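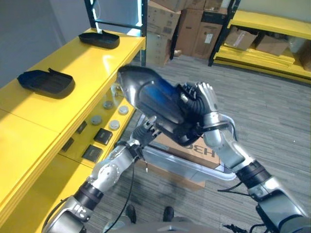 Brovora Shoe Display Unit – Yellow

Shoes & Retail > Display Furniture > Shelving

If your shoe wall has started to look a bit tired, we think you're going to like this one. The Brovora is a bright yellow display unit with a glossy painted finish, made for shops that want people to stop, pick up a shoe and turn it over. Dark shoes look terrific against it. Black uppers can get lost on white or gray shelving, and on the yellow they really stand out, especially a pair with a flash of color on the side (blue is our favorite, but red comes close).

The unit works on two levels. The top surface is for the shoes themselves and takes our black shoe-shaped trays, which have a raised rim all the way around and a small upturned tab at one end. The rim keeps the sole in place when somebody brushes past, and the tab gives you something to grab when you want to move a tray without touching the paint. Below it is a recessed shelf, tucked under the overhang, for the smaller things: round gray discs, square black pads, size cards, spare laces, whatever you like to keep close by.

The front edge has a rounded lip. We went back and forth with the workshop on that lip for most of a year and we're very happy with it – it feels good under your hand, and it catches the light nicely under shop spots.

Details

Length: 1,660 mm
Depth of top surface: 36 cm
Levels: 2
Color: yellow, gloss
Uprights: black metal
Maximum load, top surface: 100 kg, evenly spread
Assembly: two people, hex key supplied
Warranty: 3 years

Trays, discs and pads are sold separately. Trays come as left or right, so please check before you order a full set!

Setting it up

Stand the unit at least a hand's width from the wall and level the feet before you tighten the uprights. Peel the film off the top surface slowly, starting from a back corner. If the film has been in a cold van, leave it for an hour first and it comes away much more easily.

Cleaning

A soft damp cloth and a drop of dish soap is all it needs. Dry it straight away or you'll get streaks, and skip anything gritty. Scuffs from dark soles usually rub off with a dry microfiber cloth – the ones that don't will come up with the Vutwood polish we sell on the accessories page.

Goes well with

Boltov try-on bench, low
Győri floor mirror, tilting
Brovora corner piece, yellow (back in stock 29th September)

Delivery

Ships flat in two cartons. The longer one is awkward on stairs, so let us know if you're above the ground floor and we'll book a second person. Returns are fine as long as the film is still on.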